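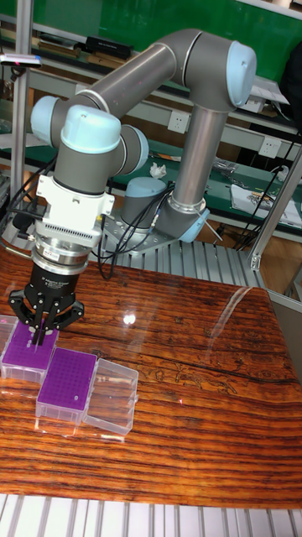 4.2 What the handling rules leave out

Figure 3. Three-finger gripper over a pipette tip rack at the bench station. A second rack and an open, empty clear box share the table top.

Most written rules for shared laboratory robots deal with the arm. They set speeds, stopping distances and who may stand where. The things being handled get a line or two, usually a request that the work area be "kept tidy". We doubt that this is enough, and the station in Figure 3 shows why. The racks are perforated in a regular grid, the boxes are transparent, and the table has a glossy finish that throws back light. Each of these is permitted under the Kawaguchi bench code, which we followed throughout, and each is a plausible source of trouble for a vision system.

The code asks for a pre-run check of 15 items. We went through them and found that only two concern labware. One asks whether it is "suitable" and the other whether it is "correctly placed", and neither term is defined. A rack with 96 positions may be full, part used or down to its last tip, and the operator can tick both boxes in every case. The Skidanico checklist is longer, at 40 items, but most of the extra length goes on cable routing and signatures. We are not persuaded that a longer list is a safer one.

Supporters of the Judeo guidance argue that such details belong in local procedures. That may be so. In the Sandico log, however, which holds 1099 entries up to November, the local procedure is cited by name only where something had already gone wrong. The log was never meant as evidence on compliance and we would not lean on it heavily. It does suggest that local procedures are read late.

We therefore propose three modest additions. State the fill level of every rack before a run. Record the surface finish of the table and the direction of the main light. List empty boxes and lids as objects in the workspace, with positions, or remove them. None of these has been shown to reduce failed grasps, and our own data (Section 5) are too thin to settle the matter.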